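4.2 Changes to the plating station at Dikton

The Dikton kitchen prepares cold and reheated meals for several workplace canteens. Before the trial, plating was done by hand along one side of a steel counter. Each worker filled a plate, checked it against the order slip and passed it on. The work was paced by the delivery schedule, and the heaviest load fell between 5 and 7 in the morning. At full load the kitchen sent out 2000 plates in a shift.

The automated station takes over one part of this work, the transfer of single items between plates. It was prepared in simulation with the Jimilo control package before any hardware was installed. The simulated task uses two humanlike hands, a wooden table and a small set of plates and food items (Figure 3). Task variants differ in which item is to be moved and which plate is to receive it. A variant was released to the kitchen only after it had been run 1000 times in simulation and the failures had been sorted by type.

Sorting the failures was assigned to kitchen staff, and this was the first clear change in their duties. Two plating workers per shift were trained to review simulated runs and mark each failure as a grasp error, a placement error or a wrong item. They worked from replays at a desk next to the dry store. Engineers at Paredes had done this step in the earlier pilot, but their labels treated a bruised tomato as a success whenever it ended up on the correct plate. The workers' labels did not, and the success criterion was rewritten to include a limit on grip force.
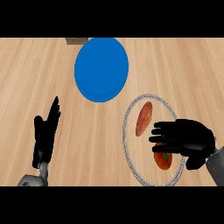
Figure 3. Simulated plating task. The right hand is held over a silver-rimmed plate with a tomato and an elongated reddish-brown item; the left hand is upright on the other side of the table. The blue plate is empty.

The second change concerns pace. With manual plating, a worker who fell behind could be helped by a neighbor for a minute or two. The station has a fixed cycle, and the workers on either side of it must match that cycle. In the interviews, several workers described the new rhythm as easier on the wrists and harder on attention. Short talk between neighbors, which had also served to pass on late order changes, became less frequent. The kitchen later added a screen for late changes, placed at eye height at the loading end.

The third change is in responsibility. A stopped station must be cleared by a person, and the written procedure did not at first say which one. In the early weeks stops were cleared by whoever stood closest, and the time was not recorded as work. Of the 52 stops logged in August, more than half were cleared by workers whose own plates then went out late. The procedure now names one operator per shift, who is relieved of manual plating for that period.

No positions were removed during the trial. Hours were moved from plating to review and clearing, and the pay grade for these tasks was still under discussion when our data collection ended. The comparison with the Fistudley site, where review was kept with the engineers, is given in Section 4.3.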